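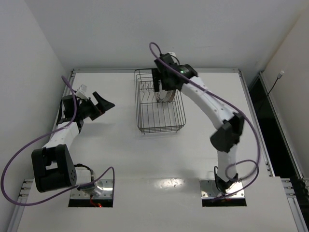 Laverum Shared Kitchen Group
Minutes of the May meeting, held on 5/20/21 at the long table, Laverum House

Chair and minutes: Jamie Sedgwick (JS)
Also present: members from the Sukmont and Kanaujia landings, plus two from the ground floor
Apologies: received from the Nalto landing, who had a clash with their own repairs evening

1. Minutes of the last meeting

Agreed, with one correction. The shelf paper was paid for by the Kanaujia landing and not out of the kitchen kitty. JS apologised and will pay it back.

2. The dish rack

A very happy item to start with. The dark wire rack has now had a full month of use and everyone who spoke was in favour of keeping it. It is an open basket with long rods along the bottom, and there are wavy dividers for plates, with the round dishes standing on edge to the right of them. Kanaujia said it was the first rack they had used where you could pull out one dish without the rest sliding down. Much nodding at this!

There was a longer talk about where it should live. Ground floor wanted it moved nearer the front of the worktop so that shorter members can reach. Sukmont preferred it at the back, out of the way of elbows and chopping boards. After trying to settle it by argument we agreed to try it at the back until the next meeting, with the long sides running front to back, and see how people get on.

Also agreed:
- Dishes go in the divider end first. Bowls and odd shapes can have what is left over.
- No knives standing point up. Please!
- The rack is to be emptied by whoever puts the kettle on first in the morning.
- A tea towel goes under it overnight.

Action: Kanaujia to bring two spare tea towels.
Action: JS to write the rack rules on a card, in large letters.

3. Crockery

Sukmont reported on the sorting of the cupboards, which took most of a Sunday and sounds to have been great fun (there was cake). We started with a real jumble and now have 30 pieces that are sound and fit to use. Another 6 were too badly chipped to keep and have been put aside for the garden, to go in the bottom of the plant pots.

The best news of the evening was the patterned plates, which had been sitting behind the big casserole for goodness knows how long. They were passed round and admired at length. Several members had never seen them out of the cupboard and there was a strong feeling that they should be used and enjoyed - they are much too cheerful to be kept for best. Ground floor said the orange middle made them think of marigolds, and JS thought of a slice of blood orange. We did not vote on this.
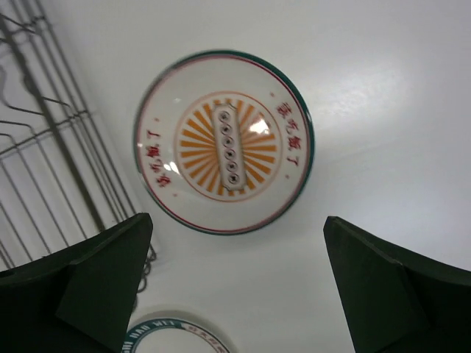
Sunburst plate with the green rim and red lettering.

Sukmont asked whether any member could read the Chinese characters round the band. None of those present could. A neighbour of the Kanaujia landing may be able to help and will be asked nicely. It was also pointed out that a second plate, in a similar style, has HAO WEI in white capitals on its teal band, so that may be a place to begin if we ever want to find more to match.

There was a question about the microwave. As we don't know how the glaze would take it, agreed to keep the patterned plates out of it for now and to wash them by hand with the soft sponge.

Action: Kanaujia to ask about the lettering.
Action: Sukmont to find a lower shelf for the patterned plates, within easy reach of everybody.

4. Washing-up rota

The rota is working better than any of us dared to hope. Out of 23 evenings since it went up, only 2 were missed, and both were made up the next day. Well done all. Nalto sent a note asking to swap their Mondays with the ground floor, and this was agreed on the spot.

Sukmont would like the rota to include drying as well as washing. Views were mixed. Some are quite content to let things drip in the rack, others find it full when they come to use it. To be picked up again next time, when we have seen how the morning emptying goes.

5. Shared supper

Yes, we are having one! Everyone brings a dish, and all the patterned plates come out. Kanaujia offered a big pot of lentils and the ground floor will do rice and something green. Sukmont are down for pudding and would not be drawn on what it might be. JS to put a list on the cupboard door so that we don't end up with four salads.

6. Any other business

The cold tap is dripping again. Ground floor to look at the washer.
The white worktop marks easily with turmeric. Bicarbonate of soda on a damp cloth was recommended, and so was wiping it up straight away.
Thanks were given to Sukmont for the cupboards and for the leftover cake, which was finished during item 4.

7. Next meeting

Same table, same time, date to go on the cupboard door with the supper list. Nalto have offered to bring biscuits.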